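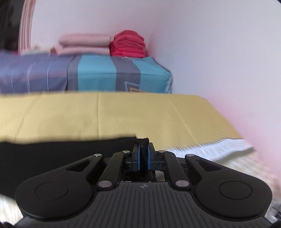

The blue pads have hold of the edge of some black cloth.

Can a Robot Learn to Fold Your Clothes?
By Morenike Garba
9 June 2020

I love gadgets, and I do not love laundry. So when Clastik offered to lend me its hand-held gripper kit, I said yes before I had even read the whole email!

The Clastik is a robot hand with no robot attached. You are the arm. You hold it, you point it at something, and you squeeze to make its two fingers close. A camera records everything the fingers do, and those recordings become lessons for a real robot later on.

Why does a robot need lessons?

Think about how you learned to tie your shoes. Somebody probably showed you, and then showed you again (and again, and again). Robots can learn from being shown things too, but they need a LOT of showing. The kit I tried has room for 2,000 short recordings, and the booklet says you should do at least 100 of each job before you move on to another one.

Clothes are extra tricky. A toy block stays the same shape when you pick it up. A sweater flops, stretches and bunches, and it never lands the same way twice.

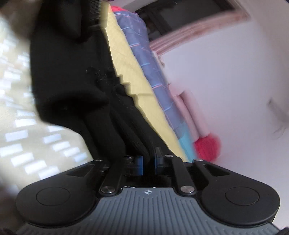 Black knitwear in the gripper's fingers, with folds where it's pinched.

How do the fingers work?

Look for the flat black arms with silver pins in them. Each pin is a pivot, which means a spot where two parts can turn, like your elbow. The arms swing and the fingers move together or apart. Your own hand does something like this when you pick up a potato chip between your thumb and one finger.

My first try was terrible. I grabbed way too much cloth and got a big lump. Wolfram Engelhardt, who answers the phone at Clastik, told me to aim for an edge and go slowly. That helped a lot - thin pinches are much easier to control than big handfuls.

Try this at home: put on a pair of mittens and fold a T-shirt using only your thumbs and the tips of the mittens. Now do it with your eyes half shut. Robots have it about that hard!
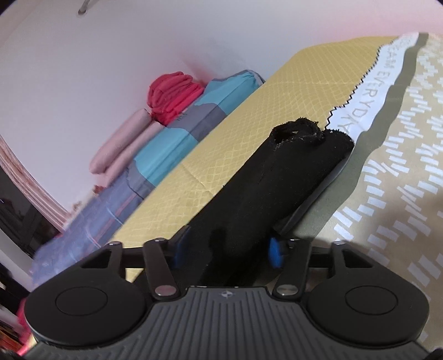
What I liked and what I didn't

The squeezing is fun. I also liked that you can use it on an ordinary bed with ordinary blankets, so the robot gets to learn about patterns and wrinkles and not just a plain white table.

My wrist got tired, though. The body is wide, and I think anyone under ten would want a grown-up to hold it with them. I also wish the booklet had more drawings. Mine had pages and pages of tiny writing.
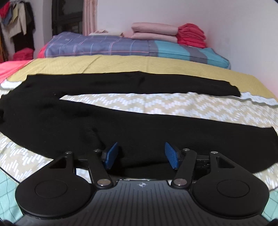
Fingers open, just above the black knit.

Could you try one?

Clastik lends kits to schools and libraries, and you can borrow one for two weeks. Ask your teacher to write to them. If you get one, start with a washcloth. It's small and square, and you can save the sweaters for week two.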